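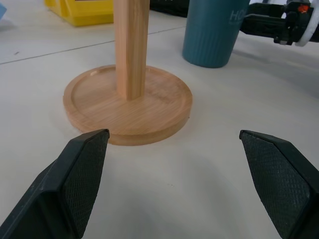
Figure 2. Wrist view, left arm, fingers open. The paper towel holder is nearer the left finger than the right.

4.3 Teaching the first pick

The Milta two-arm kit ships knowing how to do nothing, and does it very well. This section gets it as far as gripping one upright object. Finish the homing routine in 4.2 first.

1. Put a tall, plain object on the table within reach of the left arm. A paper towel holder without its roll is a good choice. A glass of water is a bold one.

2. Open the Wrist tab in Shokri and press Live. Both fingertips should show low in the view, pointing inward. If you see only one, go back to 4.2 and try to look surprised.

3. Press Open. The fingers spread to full width and stay there until told otherwise.

4. Jog the arm sideways until the post sits midway between the two crosshatched pads. In Figure 2 it still has a way to go to the left. Use Fine mode for this. Coarse mode has opinions.

5. Lower the fingers until they clear the base and point at the post. The base is wider than you think.

CAUTION: Do not jog forward while a fingertip is lined up with the edge of the base. The arm will push, the holder will slide, and Shokri will report a successful move.

6. Set Grip Force to 53 and press Close. The fingers stop when they meet resistance. Keep your own out of the running.

7. Press Save Pose and give it a name. "Test" is taken. So is "test2".

Note: Anything else on the table is fair game for a collision. Cups, bins and the other arm are not avoided unless you have drawn them in under Obstacles. Park the second arm before you begin.

Note: Fine scuffs on the finger shells are normal and not covered by warranty. Worn pads are, for the first 800 grips. Wipe dust off the pads with a dry cloth; Kanako Ikeda on the support desk has heard about every other method and would like you to stop.

If the pose will not save, see 4.6, Error 2.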